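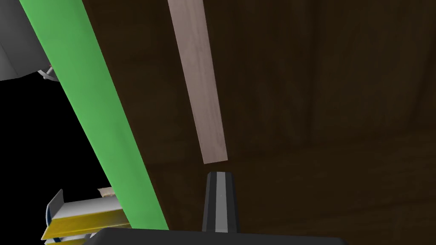 ## Culbridge opens its practice rooms for teaching robots by remote control

If you have ever wanted to steer a two-armed robot from your kitchen table, the team at Culbridge has good news. From Wednesday, anyone with a laptop and a pair of hand controllers can sign up to show its simulated robot how to do household jobs, one go at a time.

The project is called Brudix, and it has been running quietly since February with a small group of testers at the Lemadside office. They have already recorded 1487 demonstrations. Each one is a single attempt at a task, driven from start to finish by a person: reach, grip, move, let go. The recordings are then used to train the software that will drive the robot by itself.

"You get the hang of it much faster than you'd think," says Fiorella Mazza, who leads the project. "My first go was awful, I missed everything by a mile! By the end of the afternoon I was having a lovely time."

Much of the work so far has been with furniture. In one of the practice rooms the robot faces a low, bright green unit with a brown drawer at the front and an alarm clock on top, and the person at the controls has to bring a gripper up to the handle without knocking anything.

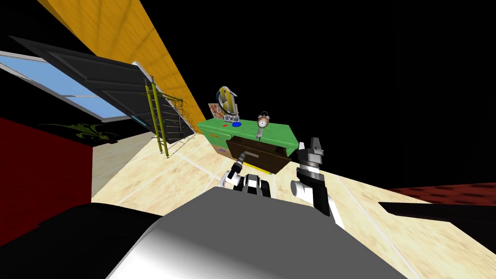
Drawers sound dull, but they are a brilliant test. The handle is thin, the arm has to come in at a sensible angle, and the pull has to be straight. People all do it slightly differently too (some go in from the side, some creep up from below), and Mazza's team wants as much of that variety as it can get.

Failed attempts are welcome as well. Sun-ja Ham, who checks the recordings, marks the point where each one went wrong so the training software can make use of the good part. She is especially fond of the ones where somebody slips, stops, backs off and has another try. "Those recoveries are gold," she says. "A robot that has only seen perfect runs gets stuck the first time it bumps into something."

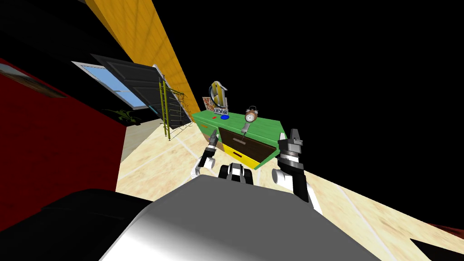 ### How to take part

There are 600 places in the first round, and no experience is needed. A session lasts 20 minutes, with a short practice run at the start, and you can book up to 4 sessions a week. Controllers can be borrowed from the Hinds branch library if you don't own a pair.

The team plans to share its favourite runs online once the first round closes, and a kitchen room is next on the list.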